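Otero to Reopen Iststead Furniture Showroom in January

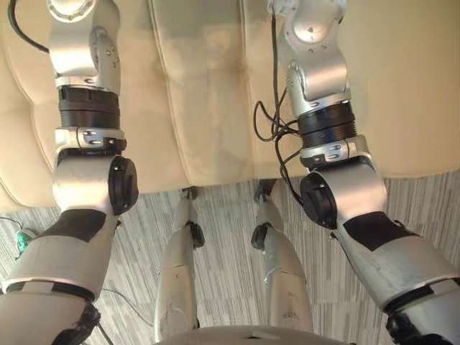 ISTSTEAD, 7 September 2022 - Otero, the family-run furniture seller, will reopen its Iststead showroom in January after a full refit. New floor, new lighting, wider aisles. Room for up to 100 sofas and armchairs, plus a seperate area for beds.

The work is being done by Eyvindsson, the local builders. Parking stays open throughout. Main entrance moves to the Andden side of the building.

"Customers kept asking for more space to sit down and try things," said Osvaldo Furtado, store manager. "So thats what we're doing. Same staff, same phone number."

Orders already placed are not affected. Deliveries as normal. Gift cards still good, and returns on showroom purchases stay at 90 days.

Opening hours and details of the first weekend to follow. Press visits by arrangement, please ask for Osvaldo, ext. 143.

ENDS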